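Subject: Re: [benchtop-arms] How strict should the shared cell rules be?

On an August evening a list member at Oria wrote:

> We're writing up bench rules for our two-arm stations and I'd like
> to borrow from whoever has already been through it. Do you treat
> the pair as one machine or as two? And does anybody have a rule
> for cables that people follow after the first week? Ours says
> "keep cables tidy" and I don't think it has ever changed what a
> single person did.

Hello to Oria, and hello everybody,

I've been meaning to answer this since it came in, and I had to go and dig out our own sheet first, so please forgive the wait. I look after the tabletop stations at Hudutix, where we do pick and place work with small objects and baskets, and our rules have been rewritten 3 times now. I'm very fond of the current version, mostly for being short!

On the first question, we treat the pair as one machine. If one arm has to be stopped, both get stopped, and nobody reaches in to straighten a basket while the other one is still powered. We used to allow it (the Herel bench did too, I believe, before they moved to their new layout) and I never liked it. Two arms sharing a table can meet in the middle, and a person leaning over one of them is in reach of the other. Our risk assessment is written for the station as a whole, and the stop button is too.

On cables, I'm with you, "tidy" is hopeless. What we wrote instead is that before the first run of a session you move each joint slowly through its full working range, by hand or at our slow setting of 40 mm per second, and watch the cable the whole way. It has to have enough slack to never pull tight, and no loop may hang where the fingers close.
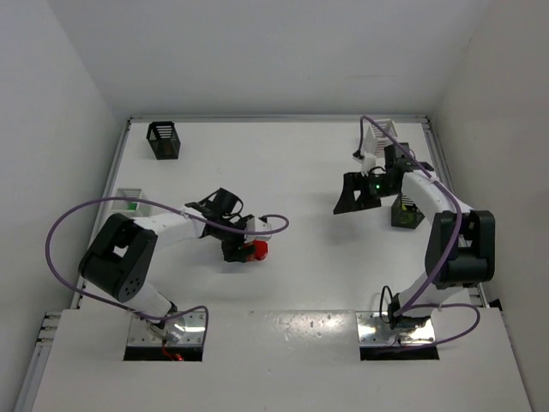 The slow pass takes a few minutes and people grumble, but I logged 279 sessions under the new wording and only had to send back a handful of sheets with that box left blank, so I'd call it a rule people can live with. Do write down who signs for it, though. We left that out the first time and everyone assumed it was the person before them.

One more thing while I'm going on. Baskets get placed before power comes on, and any change to the layout goes on the sheet, even a small one. The template we use came out of the Mittal project, and I've trimmed it down a good deal. I'm happy to send it to anyone who'd like it, just write to me off list and tell me whether you want the long one or the short one.

Warm wishes from the Hudutix bench, room 615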